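Skundance hands, three weeks in: the towel review

I've been putting off writing this because I wanted to be fair to the things, and the first few days with any new pair of hands are a write-off anyway (mine were, I had the left one mapped back to front until Marek Bednárik took pity on me). So, the Skundance five-finger hands, fitted to both arms of our humanoid, run from a Ziltby controller, and set to work in a mock bathroom. Before this we had the Chu two-jaw grippers, and I'll keep coming back to those, as they're what most of you are using and a fair few of you have asked if it's worth the swap.

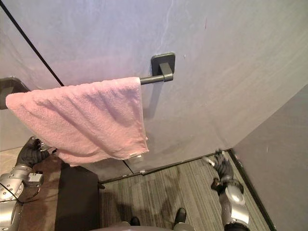
Towels are my favourite test for a hand, much more than cups or blocks. A block stays where you left it! Terry cloth sags, catches and bunches, and with the Chu jaws I'd get a great fistful of loops or nothing whatsoever. Getting fingers up under the bottom edge, as the left hand is doing with our pink one, is the bit I could never manage before. The jaws were simply too fat to slide in behind a hem. It still needs a slow approach, mind. I run the last stretch at half speed and I'd suggest you do too.

The other big change is having both hands work the same bit of cloth. The Ziltby lets you link left and right so that one holds its place while the other does the fiddling, and once I'd found the setting (third menu down, badly named) I hardly ever turned it off. Straightening a towel on its bar is much calmer that way.

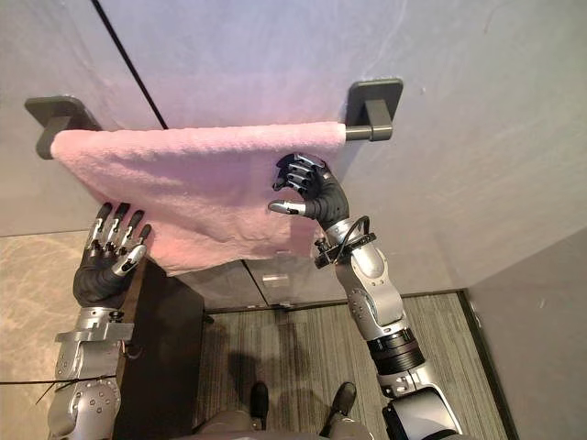 Both hands at the bottom of the towel, left fingers spread.

Now the moans. Cables, first of all. Skundance give you a lovely long lead for each hand and then not one clip to tidy it with, so you end up with loops at the wrist that want to snag on everything. I bought a bag of hook-and-loop ties and that sorted most of it. The manual is 62 pages and the part you need, setting the grip force, gets a single table near the back. And the thumb is stiff out of the box. Mine eased off after a good bit of use, but the right is still a touch slower than the left and I've stopped fighting it.

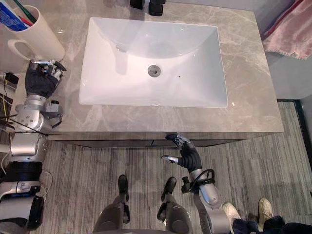
Grip force deserves a proper grumble of its own. There are 3 presets and the middle one is the only one I'd call useful. Soft lets a damp flannel slide straight out, and firm is far too keen for anything you'd find by a sink. You can write your own, and I did in the end, but you have to restart the controller each time you save, which gets old very quickly when you're nudging one number up and down all afternoon. Please fix this, Skundance!

Counting only the towel jobs, I logged 1512 grasps on the pair before I sat down to write, and I had to swap 2 fingertip pads along the way. They pop off with a thumbnail and the new ones go on in a minute. I'm happy with that. The Chu pads were glued, and I've still got the scar from the craft knife.

So would I go back? No, not for cloth. For picking boxes off a shelf I'd keep the Chu pair and save the money, they're quick and you can't really break them. If your work is anything soft and floppy then the Skundance hands are well worth a look, as long as you've got the patience for the setting up. I'm trying them next with the Perivside wrist, which should give me a bit more twist, and I'll add a note at the bottom once it's been on for a while.

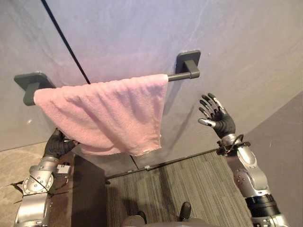

Kwan-ho Lu wrote in to say that the restart can be dodged: save the new preset under a fresh name each time, switch over to it from the main menu, and clear out the old ones at the end of the day. He also finds the stiff thumb loosens faster if you run the open-and-close routine before the first job in the morning, and he'd like to know how the pads hold up on denim. I haven't got any denim in yet, but I'll give it a go.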